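Truddale Cricket Ground: Pre-Season Safety Inspection, Checklist and Comments

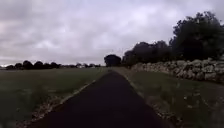 Barrett Oyelaran asked that the sightscreens be listed before anything else this year, given that the northern one moved during play twice last summer and the umpires had to hold up the over each time. The order of items has been amended accordingly.

Inspection completed in October by Delphine Achterberg for the Truddale District Cricket Association. Items are marked Satisfactory, Action Required or Not Inspected.

1. Sightscreens
Northern screen: Action Required. Wheel brake does not hold on the slope. Chocks to be fitted before the first home fixture.
Southern screen: Satisfactory.

2. Pitch and run-ups
Centre square: Satisfactory. Grass cover even, no cracking at a good length.
Bowlers' footholds, pavilion end: Action Required. Filled last season and have settled. To be topped up, rolled and re-inspected.
Stump holes: Satisfactory.

3. Outfield
Sprinkler heads: Action Required. One head at deep midwicket sits proud of the turf. Mark with a cone at training until lowered.
Boundary rope: Satisfactory. Clearance to the fence measured at no less than 5 metres on all sides.

4. Practice nets
Netting: Action Required. Tear at shoulder height between lanes two and three. Lane three is closed to hard-ball practice.
Synthetic surface: Satisfactory.
Bowling machine (Momidetti): Not Inspected. Electrical tag has lapsed. The machine is not to be used until it has been tested.

Comment, Karabo Cele: The juniors train in lanes two and three from 4.30 pm. If lane three is closed, could the under-13s be moved to the synthetic wicket on the second oval?
Response: Agreed, subject to the second oval being free.

5. Covers and roller
Covers: Satisfactory. Two tie-down pegs replaced.
Roller: Satisfactory. Key to be kept in the locked cabinet and signed out by an adult member.

6. Pavilion and seating
Bench seating: Action Required. Seven slats in the lower tier are split.
First aid kit: Satisfactory. Ice packs restocked.
Defibrillator: Satisfactory. Battery indicator green.

Comment, Mariama Antwi: The quote for the slats and the net repair together is $3760. The netting should go first if both cannot be done before round one.
Response: Noted. Netting has been given priority.

Re-inspection of all Action Required items will be carried out before the season opener against Gement. The completed form is held in the scorers' room.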